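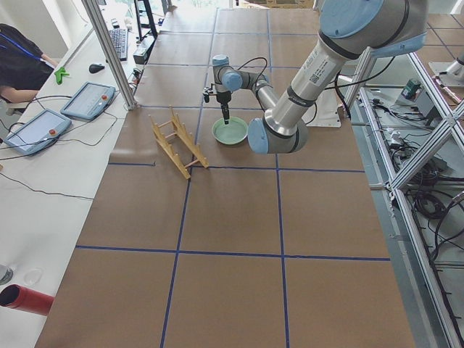

What is the Rorovville Open Day?

The Rorovville Open Day is a yearly public visit to the robotics workshop run by Codon in the town of Rorovville, at which robot arms are shown handling ordinary household items.

The event is held in April and is free to enter. It began as a private tour for suppliers and was opened to the public after the company moved into the former Pawlak furniture works, a building with 2,000 square meters of floor space. Attendance at the first public edition was 200. The most recent one drew almost 3,000 people, many of them from the neighboring town of Fukthorpe.

Program

Visitors are taken through the workshop in groups, and each tour lasts 30 minutes. The main stop is the tabletop demonstration, in which an industrial arm with a two-finger gripper works with kitchen items such as a bowl and a wooden dish rack. The table is covered with brown paper and marked off in large rectangles with blue tape. Staff work from a long desk beside the table, where the light-blue teach pendants are kept. Each pendant has a screen and a red emergency stop button.

A second stop covers grippers and the wear on their fingers. Visitors may handle used parts there. The tour ends in the old drying room – still called that by the staff – where questions are taken.

Choice of objects

Early editions used metal blocks and machined parts. These were dropped in favor of kitchen items, which the company considered easier for the public to follow. Bowls are placed by hand before a run, and their position is changed between groups. Failed grasps are left in the demonstration and the run is started again.

Reception

Local coverage has been mostly favorable. Complaints have concerned parking on the Fukthorpe road and the noise level in the main hall, where the tour guides do not use microphones. Codon later added a short printed guide, available at the entrance.

Page last changed 2020-12-31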